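Folding hand symbol (picture character proposal)

The folding hand symbol, sometimes called the Stisosora fold after the typeface in which it first appeared, is a proposed picture character showing a hand turning over the corner of a square of cloth. It has never been part of the Unicode Standard. Several websites list it as "coming soon" and have done so for years, which should tell the reader something about those websites.

Origin

The symbol was drawn by Ingeborg Pfister for Stisosora, a small set of household pictograms sold by the type studio Brellard. The set held 40 signs, most of them for washing, ironing and storing linen. The fold sign was one of only two that showed a hand.

Brellard's own sales leaflet says the shape was "based on centuries of laundry marks". No source is given. Ottilie Kuster, who went through printed care labels and hotel linen books for an article on the subject, found nothing resembling it, and concluded that Pfister had simply drawn a hand and a cloth. Pfister has never said otherwise.

A rival claim is sometimes made for the Kofler sheet, a page of rubber-stamp designs on which a similar hand appears. The sheet is undated and is known only from a photocopy, so it cannot settle who came first. The hand on it may equally be holding a letter or a napkin.

Proposal

A written case for encoding the symbol was circulated in May 2011 by Ismail Alaoui and Heidrun Hollenstein. It ran to 17 pages. A large part of it was given over to the argument that people who write about housework had no picture for folding and were forced to use signs meant for something else, such as the open hands or the T-shirt.

The argument has obvious weak points. The paper did not show that anyone wanted to type the symbol, only that there was no way to do so. Its evidence of use came from seven blog posts, and critics noted that several of these were by people who had already put their names to the proposal. It also treated searches for the word "fold" as a sign of demand, although the word is used just as often of paper, poker hands and baking.

It is often repeated that the proposal was "nearly accepted". There is no record of this. As far as can be shown, it was passed from reader to reader, revised in November of the same year, and then dropped.

Design

In the Stisosora version the cloth is a plain square with its lower right corner raised. The hand comes in from the right and is drawn without fingernails or a cuff. Later versions differ a good deal:

Gorkedov, a free symbol font, turns the hand the other way and adds a short curved arrow. At small sizes the arrow fills in and looks like a stain.
A version by Elis Gethin leaves the hand out altogether and puts a pattern of dots on the cloth. Gethin argued that the hand was unreadable on a telephone screen, which is hard to dispute.
Sticker packs tend to show a stack of towels, which is a different idea, though it is commonly filed under the same name.

Patterned cloth has been the hardest thing to draw. Checks turn grey when reduced and printed fruit or flowers become specks, so designers generally fall back on a plain fill.

Meaning and use

Emoji dictionaries give the symbol a surprising number of meanings, among them giving up, tidiness, closing a subject and spring cleaning. Very few quote a message in which it was used that way. Since the symbol cannot be typed on an ordinary keyboard, and reaches other people only as a picture or in a special font, many of these meanings were probably made up to fill the page.

The "giving up" sense, taken from card games, is the most widely copied. It appears in almost the same words on many sites, with the same spelling mistake, and is likely to have a single source. Whether anyone has folded a hand of cards by sending a picture of a tablecloth remains unproven.

Gallery

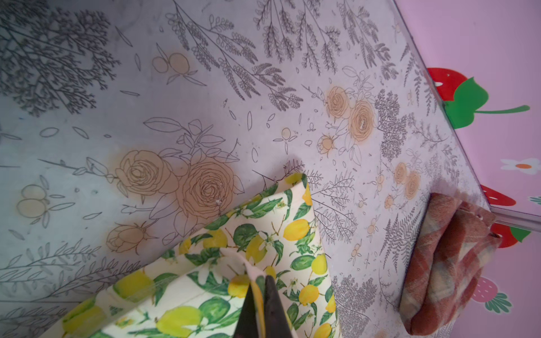
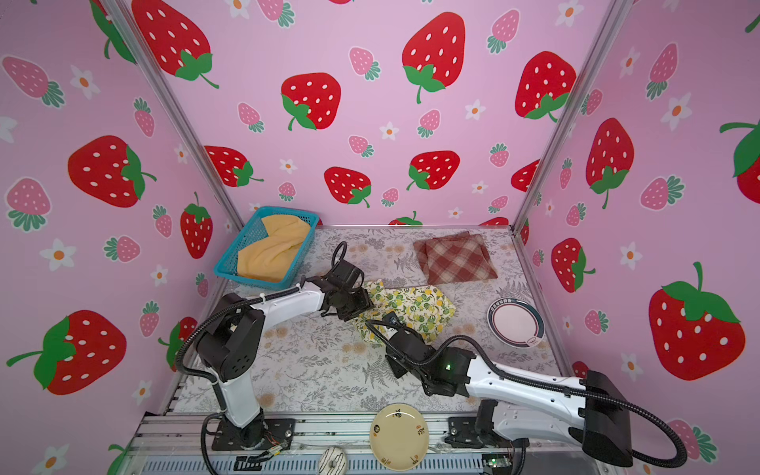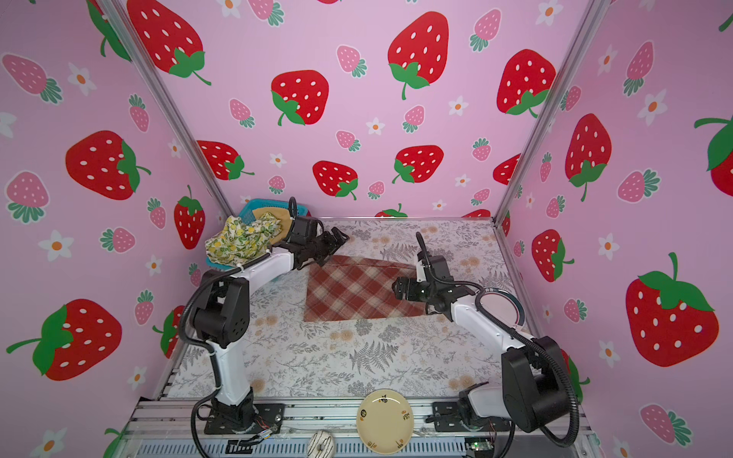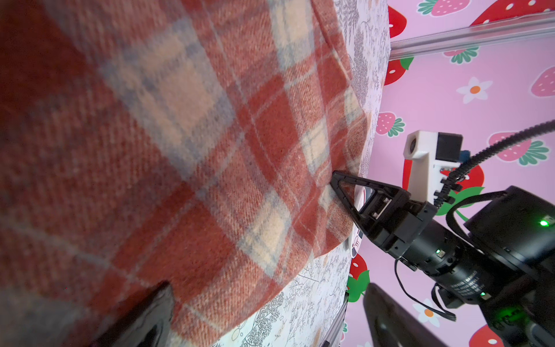 Printed and checked fabrics

Confusion with other symbols

The folding hand symbol is regularly mixed up with folded hands (U+1F64F), an encoded character showing two palms pressed together. The two have nothing in common apart from a word. Automatic translation has made matters worse, and some non-English lists give the cloth symbol the name that belongs to the praying one.

It should also not be confused with the page with curl (U+1F4C3), which shows a sheet of paper. Some older posts said to contain the fold symbol turn out on inspection to contain this one.

See also

Care label
Pictogram
Private Use Area
Symbol font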